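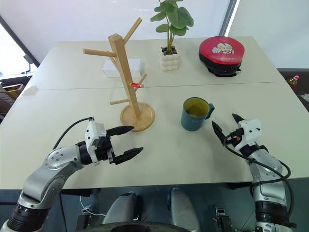
Break Room and Kitchenette Walk-Through, Bremotthorpe Building, 2nd Floor
Filled in by: Renata Nowicki
Round: May, Thursday, before the lunch rush

1. Exits and walkways
Main door opens fully: OK
Back door opens fully: FAIL. Opens as far as the recycling, then negotiates. Recycling moved while I stood there. I expect it to have moved back by Monday.
Floor free of cords: OK

2. Fire
Extinguisher on its hook, pin in, needle in the green: OK
Tag signed for the month: FAIL. Last signature is a smiley face. Please use initials.
Smoke detector chirps when tested: OK. Also chirps when not tested. New battery requested.

3. Electrical
Kettle and toaster plugged straight into the wall: OK
Microwave: OK, door latches on the first push again
Space heater: FAIL. There is one under the sink, behind the paper towels, wearing a tea towel. Unplugged and taken to my office, where its owner may claim it in person.

4. Water and floor
Faucet: drips, some 16 drops a minute. Reported to Lirutbridge, who manage the building and have a form for this. Form submitted. They have a second form for when the first gets no answer.
Mat flat, no curled corners: OK with tape

5. Tables, shelves and counters
Tables level, no wobble: OK
Mugs hung or put away, none stacked on the fridge: OK at time of visit
Wall shelf brackets tight: one loose, tightened with a butter knife. A screwdriver would be welcome.

6. Refrigerator
Temperature: 39 F, OK
Unlabeled food: four containers. One has been here long enough to get a parking space.
Spill on bottom shelf: wiped. Origin unclear, color orange.

7. First aid
Kit present and sealed: present, yes
Bandages: 2 left, both the tiny round kind
Burn gel: in date. Reordered the rest from Nalerent.

To fix before the next round: back door, extinguisher tag, detector battery, faucet, bandages. Copy to Sombatkul upstairs, who share the fridge and, I suspect, the heater.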